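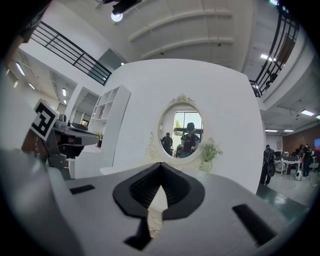

Oval wall mirror, curved partition, front room.

Miston front room: monthly check of fixtures
Checked Aug 5, 2018. Previous check in June.

1. Mirror, hanging. OK. Pulled down lightly on both sides, no movement. Rated hook replaced after the June check.

2. Mirror, carved crest. OK. No cracks found by hand. Dust it with a dry brush only. Spray gets into the carving and lifts the paint.

3. Scrollwork left of the mirror. NEEDS WORK. One curl can be moved with a finger. Reglue before the next check. Do not hang anything from it.

4. Curved partition. OK. Floor fixings tight. Two scuffs on the back, cosmetic.

5. Ledge at base of partition. OK. Not a seat and not a step. Wipe weekly.

6. Potted plant, white flowers. OK. Pot sits flat. Check under it for water marks each time. None found.

7. Open shelving unit, left side. NEEDS WORK. Wall strap is on but slack by one notch. Keep the few small items on the lower shelves until it is tightened. Nothing heavy in the top cubbies at any time.

8. Window. OK. Latch closes. Branches outside should be trimmed before fall.

9. Walkway past the partition. OK. Keep it clear when the room is in use.

Open items: 3 and 7. Glue and a new strap are on the Umska order. Items left open at two checks in a row go on the repair list for the whole building.

Comments (4)

hulari_desk
We have the same kind of unit at Hulari and the strap works loose every summer. A second strap fixed it for us.

frontroom2
What glue are you using on the scrolls? Ours came off again after a month.

plainjoiner
Take the old glue off first, then tape the piece overnight. It won't hold on top of the old stuff.

mondal_st
Could you add the light switches to the list? The one by the door at Mondal was cracked and it wasn't on any sheet.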